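Courses > Dance History > Handouts > Week 6

Reading time: 3 min

The one-act ballet after 1945: notes to go with the lecture

Bring these to the seminar, and add your own. Gaps are where I ran out of time.

Where we got to

Last week – the full evening ballet, three or four acts, big corps, divertissement in the last act whether the story wanted it or not. This week the short form. One act, 25 minutes up to an hour, usually shown as part of a triple bill. Cheaper to stage. Easier to tour. Also easier to drop from the repertory, so a lot has gone missing.

Main case: The Salt Road, one act, five scenes, score by Boiko. First given at the Warkley Playhouse in March, in a bill with two older pieces. Theatre held 456, not full on the first night going by the box office book. Libretto taken from a folk tale, cut down hard. The original has three brothers, the ballet keeps one.

Scenes in order
1. The harbour. Whole company on. Short overture runs straight into it, no curtain pause
2. The weighing of the salt. Men's dance, heavy, lots of work in plié
3. Duet on the road. Slow. The bit everyone remembers
4. Storm. Mostly orchestra, dancers cross and recross
5. Return. Same steps as scene 1 but half the dancers

Note 5 carefully. The repeat is the whole point of the structure and an essay that misses it will struggle.

The music

Score lasts 60 minutes if every repeat is taken, which they hardly ever are. The duet theme comes first in the clarinet, then low strings, then not at all untill the final bars. Listen for it in the storm, people say they hear it there. I don't, but argue the case if you can.

Boiko wrote the piano version first and orchestrated in a rush. Parts full of corrections. The Trosstead revival used a smaller band, and the brass writing in scene 2 suffers for it – thin.
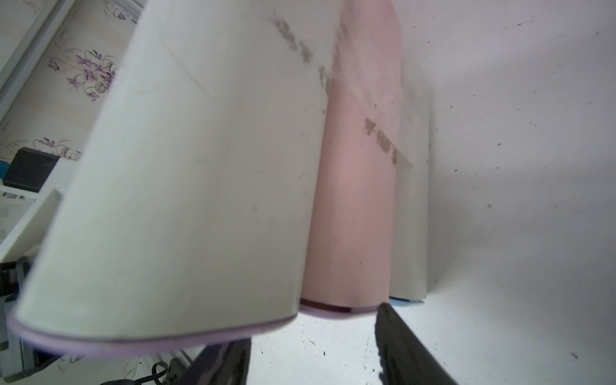

Sources and how to use them

Piano score, library copy, short loan only. Rehearsal notebook kept by Teodora Ivanov, who danced the duet and later taught it. She writes counts over the bar lines and draws little arrows for direction, there is a key inside the front cover. Read that first or it makes no sense.

The Kumix typescript catalogue lists 1,905 items, programmes and letters mostly. Search by theatre, not by title, becuase the title changed twice on tour.

No film. A few posed studio photographs, so careful what you claim from them about movement.

For the seminar

Read scenes 3 and 5 in the notebook against the score. Mark where the counts and the bars disagree. One page, handwritten fine.

Also think about – does a ballet survive if only the duet is still danced? Two sides of this, come with one.

Essay titles go up after the seminar.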